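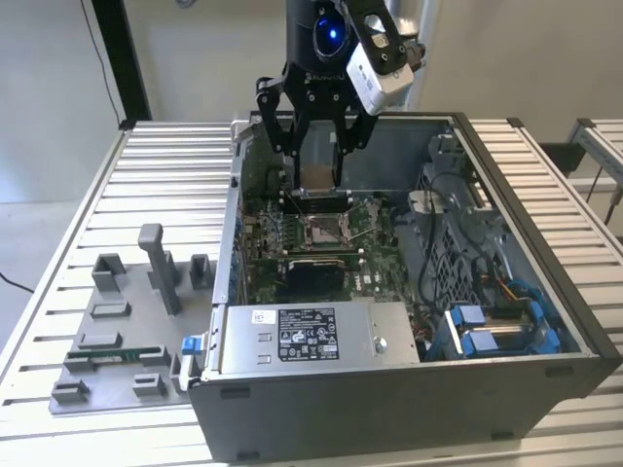
Balcony and Small Garden Forum > Growing food > Yellow leaves on chillies in pots

renu_yadav
29 Dec 2019
Hello all. I have 14 chilli plants in pots on my balcony, grown from Sallis seed which I sowed in July. Since two weeks the lower leaves are turning yellow and dropping. I water every morning. Should I give more feed?

Harsh Mittal
How big are the pots, and do they drain freely? Every morning in winter sounds too much to me. Push a finger in to the second joint - if the soil is damp there, leave it until tomorrow.

satish_s
I don't agree that it is the water. Old leaves going yellow first is lack of nitrogen. After five months in the same pot there is nothing left in the compost. Give a liquid feed, half strength, once a week.

Harsh Mittal
Feeding a plant with wet roots makes it worse, Satish. I lost four good plants in this way.

satish_s
You lost them in clay soil, I remember that thread. Hers is compost.

renu_yadav
The pots are roughly 4 litres. I checked now and the soil is quite wet at the bottom, and two pots have the hole blocked by roots.

Tarun Sachdeva
Then both of you can be right. Clear the holes, wait until the top dries, and feed after that. I would move the two blocked ones to a bigger pot also.

satish_s
Fine, but please don't wait three weeks with the feed.

renu_yadav
Thank you. I will repot these two tomorrow and water the others only when they are dry. Is tomato feed suitable, or must I buy a special one?

Tarun Sachdeva
Tomato feed is all right later, when they flower. For now take a general one.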